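2026-06-17 – bench 2, kitchen counter rig

Stopped the pick runs before lunch. The arm drove its fingers into the rim of the steel pot twice this morning, both times on the "take the pumpkin out of the pot" task, and both times the force limit failed to trip until I'd already hit the stop. Corey reckons it's a calibration drift and wants to re-zero and carry on. I'm not convinced. We re-zeroed in August for the same complaint and it bought us a fortnight.

What the log says: 213 attempts since the last finger change, 28 flagged as rim contact. I went back through the flagged ones and a good few don't look like contact at all, just the wrist slowing down over the pot. So the flag is no good either, and anyone quoting that 28 upstairs should stop.

Archie's theory is the shiny wall. The depth estimate gets a second pumpkin off the reflection and splits the difference, which puts the grasp point too far toward the steel. Plausible. It would also be a very handy theory for Archie, who has wanted the Komano depth unit on this arm all year.
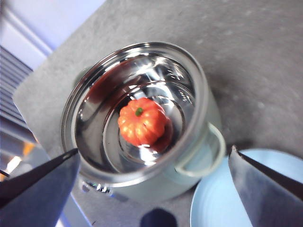
Wrist view, steel pot. Red smear on the inside wall is the toy's reflection, up and left of the toy itself.

If the reflection was pulling the grasp, I'd expect the misses to lean that way. This morning's two hits were on the handle side, the opposite direction. Two hits prove very little, but they don't help his case. Veronika asked whether anybody had tried it with a dull pot. No, we haven't. Should have been the first thing.

The bit that bothers me more is the force limit. Vandale's note claims the wrist threshold is checked every control cycle. Rawiri pulled the config and the threshold is there, right value, right units – but he can't find where the approach routine reads it. Might be that it only applies once the fingers start closing. If so, we've had no protection on the way down this whole time.

To do:
– no runs with hands anywhere near the counter until Rawiri has traced the threshold
– foam block test, slow approach, me on the stop
– matte pot, same toy, same start pose
– email Raphaël at Illitz re the approach routine, attach both logs

Corey has re-zeroed anyway. Arm is tagged out, key's in my drawer.

Whitelaw workshop notes – internal use only | Back to top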